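The Cistwood Ferry

My uncle left me the ferry in November, and I should say right away that I did not want it. I had a perfectly nice apartment with a radiator that worked and a bakery downstairs, and I had never steered anything bigger than a shopping cart. But the letter came on a Tuesday, and by dinnertime I'd read it so often the fold was going soft, and there it was every time: one ferry, flat-bottomed, with cable, bell and ledger.

The ledger was the part that got me. He'd written down every crossing he ever made, just who and which way, and sometimes the weather if it was bad enough to be worth the ink. The last line said "1,726, Igor Hrubý, over." That was it. Over, and no back.

So I took the bus to Cistwood (three hours, a man asleep on my shoulder for two of them) and went to find the ferry, which was tied up under the willows looking like somebody's porch had floated off. Juraj Tichý was sitting on it, eating a boiled egg.

"You're the niece," he said.

I said I was.

"You've got his ears," he said, and I have thought about my ears ever since.

Juraj ran the feed store, Michalík's, though there hadn't been a Michalík in it since before I was born. He'd been minding the boat. He showed me how the cable went through the rollers and how you leaned on the pole and let the river do most of the pushing, and then he went home and left me there with the bell. I figured I'd stay the weekend, sell it to whoever wanted a floating porch, and be back above the bakery by Monday.

The bell rang at six the next morning. It was on the far side, on a post, and it rang twice and then stopped, very politely. I went across in my coat and pajamas, going half sideways and saying things to the river I won't repeat, and standing by the post was a long thin man with a suitcase.

"I'm late," he said. "Hrubý. I should be in the book."

Well! I'd like to say I was clever about it, but all I did was take his suitcase. It weighed nothing at all. He stood in the middle of the deck the whole way with his hat in his hands, watching the bank come closer, and he asked after my uncle, and I told him, and he nodded for a long while.

"He never charged me for the way back," he said. "Any of us. He said you'd already paid once."

I asked him what was over there. I mean, I could see what was over there, it was a field and a road and the sign for Nakent with the paint coming off. But I asked anyway, and he gave it some real thought.

"It's quieter than you'd like," he said.

When we bumped the landing he climbed up past the willows toward the town, and I saw Juraj come out of the feed store and stop dead on the step. He put his hand over his mouth. Then he went and got the suitcase out of the other man's hand and carried it for him, the two of them walking up the hill not talking, and I stood there in my wet slippers feeling like I'd opened somebody's mail.

I went back through the ledger that night with a cup of tea. It took me until two in the morning. Most of the overs had a back beside them, sometimes years down the page, in different ink. Plenty didn't. I found my grandmother at 1,616. Over, fine morning, wore her blue.

There wasn't a back.

I called the bakery and asked them to water my plant. Then I sharpened a pencil, wrote "Igor Hrubý, back, cold," and went to bed with the window open so I'd hear the bell.
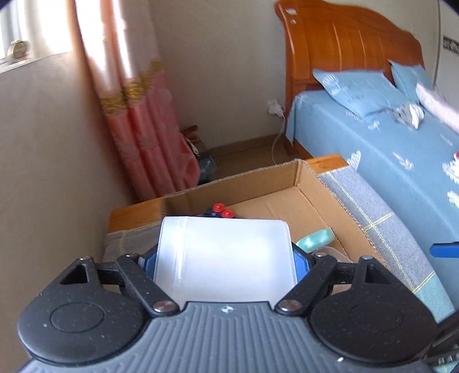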